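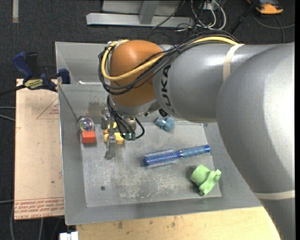
Every time the market falls for a few days, my phone becomes busy. My cousin writes, my old colleague writes, and the broker sends a message with a red chart inside. All of them ask the same thing in different words: should we sell now?

I am a small investor. I have bought shares for 11 years, always with my own savings, and I have never worked in a bank. So please read my opinion with this in mind. I believe that most people who own shares look at the price too often, and that the companies which sell us trading apps are glad about it.

Take the case of Clomport, which I have owned since my second year. In spring the company reported a quarter that was a little weaker than the analysts wanted. The order book was fine, the debt was lower than before, and the dividend stayed the same. The shares lost a large part of their value before lunch. I read the full report on Saturday, with coffee, and I could not find the disaster. I kept my shares. Maybe this will be a mistake – I will know it in some years, and one morning of trading cannot tell me.

My friend Melur Simanjuntak does not agree with me. She says that a price is also information, and that a person who refuses to look at it is only proud. She sold Balaskas early because the chart looked bad to her, and she was right to do it. I held it three months longer and paid for my patience. I accept this example. Still, I notice that she also sold Pronach and Stenton for the same reason, and she bought both of them back at a higher price, with a fee each time.

Fees are small, and for this reason we forget them. If you have 3000 dollars in your account and you make 40 trades in a year, even a cheap broker takes a piece that you can feel. Then comes the tax, and also the hours you spend with the screen in your hand.

I would like the brokers to show one more number on the first page of the app: how much the customer has paid for trading since January. It is easy to calculate and they have all the data. I asked my broker for this in May. I received a polite answer and a link to a course about options.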